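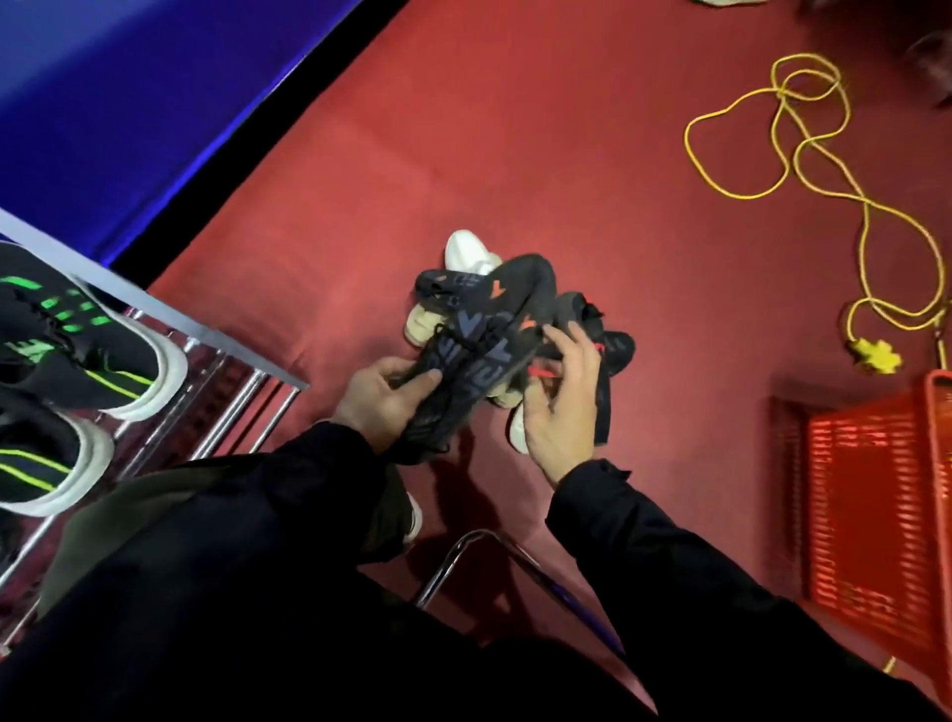 How many pairs of everyday shoes does one person need by the front door? Two, plus whatever the weather is asking for that week, and everything else can live somewhere further back in the house.

I say two with some confidence now, though I came to it slowly and with a certain amount of grumbling. For years our hallway in Bosgate had a heap in it, the kind you step over with a bag of groceries in each arm, and I would have told you quite cheerfully that this was simply what a hallway was for. Then April came, and the light through the door glass got long enough to show me the dust, and I sat down on the floor one evening to sort things out.

Sitting on the floor is, I think, the right way to do it. Standing up, you see a heap. Down at carpet level you pick up a pair of sneakers, one in each hand, and you remember whether you like them. Dark knit ones with big lettering across them and a spot of orange, say, that feel like a pair of socks and go with nearly everything. White ones with cream soles that go with everything else, as long as you're willing to look after them. Black ones with bright green stripes that you can find in the dimmest hall in the world!

Knit uppers need a gentle hand. I take the laces out, brush off the dry dirt with an old nailbrush, and go over the fabric with a cloth wrung out in lukewarm water and a drop of dish soap. Then I stuff the toes with plain paper and leave them well away from the radiator - heat does the glue no favors. White toes get the same treatment with a little more patience, and the soles can stand a proper scrub.

As for where it all goes, I'm fond of a metal rack, the open sort with tubes across. Air gets under the shoes, grit falls through to where the vacuum can reach it, and you can lift the whole thing out of the way on cleaning day. I spent a good while last spring looking at a Tranance cabinet with tilting drawers, very handsome, priced at 397 dollars, before admitting that a closed drawer was exactly where I'd lose a damp pair until fall. The Gralau rack I bought instead has done nicely. Put the shoes you wear most at the height your hand falls to, and let the others have the lower rail.

Leave a bit of floor free beside it, too, for putting things on and taking them off. My neighbor keeps a Boonyarit stool there. I still use the carpet, and I get up a little more slowly every year.

Contact Us | Copyright Bosgate Home Magazine. All rights reserved. | Back to top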